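Drultmont Harriers: Report on the Autumn Relays

The club entered three teams in the Autumn Relays and finished the day with one second place, one fifth and one incomplete result. The senior women, running in the order published last week, were placed second of 17 teams. The senior men finished fifth. The under-17 boys did not record a time after their third runner withdrew with a calf strain at the foot of the long hill.

The course was the same as in January, with one alteration. The farm track beyond the second gate remains closed, and runners were instead directed along the lower edge of the wood. This added 400 metres to each leg, and times should not be compared with those of the winter meeting.

Kiri Rutherford ran the opening leg for the women and handed over in fourth position. The second and third runners each gained a place, and the final leg was contested closely with Zasto Athletic, whose lead at the last changeover was narrow and who held it to the line. The Stojanovska Trophy therefore passes to Zasto for the coming year. The club has written to offer its congratulations.

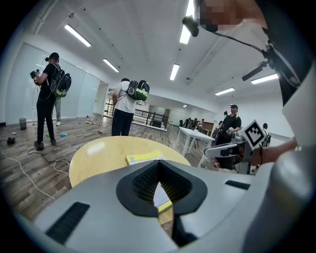 DRULTMONT, Sunday, October 24, 2021

The men's race was affected by a crowded start. Živko Mujić was obliged to stop and replace a shoe within the first minute, and came in eleventh at the end of his leg. The recovery to fifth was owed chiefly to a strong third leg, the fastest by any member of the club on the day. An official split has been requested from the timekeepers and will be entered in the club records when it arrives.

Entries across all age groups came to 754, which the organisers describe as the highest for this fixture. Parking was difficult from nine o'clock onwards. Members travelling to the next meeting are asked to share cars where possible and to use the upper field.

Two administrative matters remain. Race numbers issued by Kadeo must be returned with their timing chips, and five are still outstanding from the men's and boys' teams. They may be handed to any team captain at Tuesday training. Secondly, the cross country league has confirmed its revised scoring, under which the first six finishers count for senior men and the first four for senior women. Junior scoring is unchanged.

Selection for the league opener will be posted on this page on Thursday evening. Runners who are unavailable should inform their captain before then.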